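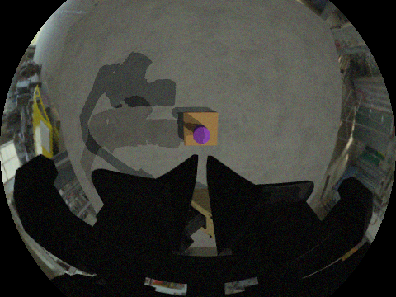 Purple on orange, gray floor.

Color swap at Preterholm, October round

Quick one as the deadline is nearly on top of me. The color swap is back in the side room at Preterholm, doors at 10, tea from half past. Same deal as spring: bring any part-used paint you're done with, take home somebody else's. Lids on tight please. Last time we lost a good rug to a tin of Poulain green and I'm still hearing about it.

What we want: tester pots, half cans of emulsion, craft acrylics, fabric dye if the packet is sealed. What we don't: spray cans, anything oil based, anything gone lumpy. Write the room it was used in on the lid, people like knowing that.

Entry is $2, kids free. Spring brought in 200 tins and all but 39 found a new home, so get there early if you're after white. White always goes first. Purples hang about for hours, no idea why, my hallway is purple and I love it.

Ewan Dunbar is doing his talk again on putting two strong colors side by side without getting a headache. Short version, pick one to be the boss and keep the other small. He'll have the Geltine charts with him and dosen't mind being interrupted. Starts at 11, bring a cushion or a scrap of curtain if you want a second opinion on it.

Tables: still short of a couple of folding ones. If you have one, tell Fraser Kinnear before the end of the month, he's at number 89 on Fluren Road, side gate, ring twice. Parking round the back only, the front is beng resurfaced.

Leftover tins go home with whoever brought them. No dumping by the bins!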